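Wash Day at Stirnura
Photo gallery, 31 May 2020

In Stirnura, the house we share on Landosel street, the laundry gets its own day. I like this day very much, so I made a small page about it. Some of my neighbors asked how I keep light clothes light, and I will try to answer with few words.

White clothes have their own turn. I empty the pockets, close the zippers and look at the knees and hems before anything goes to the machine.

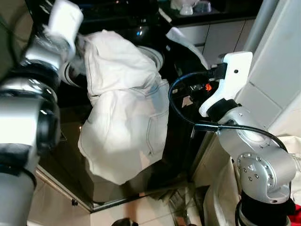
How do you keep white denim from turning gray?
Wash it only with other whites, in warm water, and do not fill the drum too much. Too much detergent also makes the fabric dull.

White jeans at the black front-loader. Denim is heavy – one pair takes more space than you think, and the seams need the longest time to dry.

For drying I turn the jeans inside out and hang them by the waistband, away from strong sun. I pull the legs straight with my hands, and then the iron has almost no work.

The gallery has now 17 pages, and this one will stay open for new pictures. If you have a good method for grass stains, please write to me – mine works only on cotton.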